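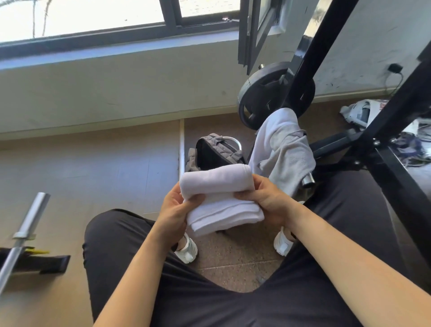 A folded white terry towel held in both hands.

Oltport Adds Low-Temperature Wash Program for Hotel and Clinic Linen

Oltport, 18/06/2020 - Kadlec, the commercial laundry operator, has put a low-temperature wash program into regular use at its Oltport plant. The program covers white terry goods and flat white cotton and will be offered to all contract customers on the plant's northern and central delivery routes. Colored goods, kitchen textiles and workwear stay on the existing programs.

The new program runs its main wash at 48 degrees Celsius. The previous standard program for white terry used a hotter main wash with a chlorine-based bleach step. In the new program the bleach step has been replaced by a peracetic acid dose, added in the second half of the main wash, and the number of rinses has been cut to two. The final rinse includes a neutralizing agent so that goods leave the washer close to the pH of the incoming water.

Trials began in February on a single washer-extractor and were later extended to the tunnel line. The detergent and dosing equipment are supplied by Skudon, which also carried out the water tests during the trial period. Test swatches were sent through with normal customer loads and read after every fifth cycle for whiteness, residual ash and loss of tensile strength. Kadlec set its acceptance limits before the trial started and did not change them while it was running.

"The temperature is the part people ask about, but most of the work was in the dosing," said Vendula Vlček, technical manager at Kadlec. "At the lower temperature the window for the peracetic acid is narrow. If it goes in too early, it is used up on soil the detergent would have dealt with anyway. If it goes in too late, there is not enough contact time. We moved the dosing point several times before the results settled."

Reduced Fiber Damage in Terry

Terry towels lose weight over their working life as loops break and fibers are carried away in the wash and in the dryer. The loss shows first at the hems and along woven borders, where the fabric is held tighter and shrinks at a different rate from the pile. High wash temperatures and chlorine bleach both speed this up. Towels taken out of service at Oltport are sorted by reason for withdrawal, and worn edges have for several years been the most common entry for hotel goods, ahead of stains and tears.

Kadlec expects the new program to extend the service life of white terry, but is not publishing a figure at this stage. The trial was long enough to compare strength loss per cycle. It was not long enough to follow a batch of towels from first issue to withdrawal. A marked batch has now been placed in circulation with hotel customers and will be followed until the goods are retired.

Changes to Drying and Finishing

Lower residual heat after washing means that goods reach the dryers cooler than before, and dryer settings have been adjusted to match. Extraction time on the tunnel line press has been increased so that terry enters the dryer with less water in it. Drying time for a standard load of bath towels now stands at 32 minutes, with a cool-down phase included. Over-drying was identified during the trial as a cause of harsh handle, and the dryers have been fitted with infrared sensors that end the heating phase according to the surface temperature of the load.

Folding specifications have not changed. Bath towels are delivered folded in the customer's registered pattern and stacked with the fold facing outward. Customers who use a pattern other than the standard one do not need to register it again. Stack heights, trolley types and label positions also remain as they are.

Hygiene Monitoring

The low-temperature program is a disinfecting process and depends on chemical concentration and contact time as well as heat. For this reason Oltport has changed the way it checks each load. Concentration in the main wash is now measured by an inline probe, and any load that falls below the set value is held in the compartment and re-dosed. Where the value cannot be restored, the load is sent back to the start of the line. Records are kept for each load and can be requested by customers with their own audit duties, including clinics and care homes.

Contact plates are taken from finished goods, trolleys and work surfaces on the clean side of the plant. Sampling points have been extended to cover the press membrane and the transfer belt to the dryers, both of which stay damp during breaks in production. The procedure for restarting the line after a stop has been rewritten, and a hot flush is now required after any stop longer than five hours.

Clinic linen classed as infectious is excluded from the new program and continues to be washed at high temperature in the barrier washers.

Water and Energy

Removing a rinse and lowering the main wash temperature reduces demand on both the steam boiler and the softening plant. Rinse water is now returned to the pre-wash compartments through a lint filter supplied by Piltent. Kadlec measures steam use at the boiler and not at each machine, and a reliable figure for the program alone will be available only when separate meters have been installed on the tunnel line. Based on trial loads, the plant expects a drop in steam use per kilogram of white terry of around 5 percent in the first year. The company describes this as a cautious estimate, as mixed production during the changeover will keep the boiler at its former pressure.

Information for Customers

No action is required from customers already under contract. Prices and delivery times are not affected. Customers may notice a slight difference in scent during the first weeks, as the new products contain no perfume. Towels stained with chlorhexidine should still be bagged separately and marked, although the brown staining caused by contact between chlorhexidine and chlorine bleach will not develop in the new program.

"We would ask customers to keep sorting at their end exactly as they do now," said Oľga Sýkora, who heads customer service at the Oltport plant. "Mascara, self-tanning lotion and massage oil are harder to remove at the lower temperature if they have been left for some days. Those pieces go to rewash, and if we receive them in a separate bag they get there sooner."

A revised product data sheet and a two-page sorting guide have been sent to all contract holders. Further copies are available from the plant's customer service desk.

About Kadlec

Kadlec rents and processes textiles for hotels, clinics, care homes and restaurants. The Oltport plant handles flat linen, terry goods and workwear.

Press contact: Kadlec, Customer Service, Oltport plant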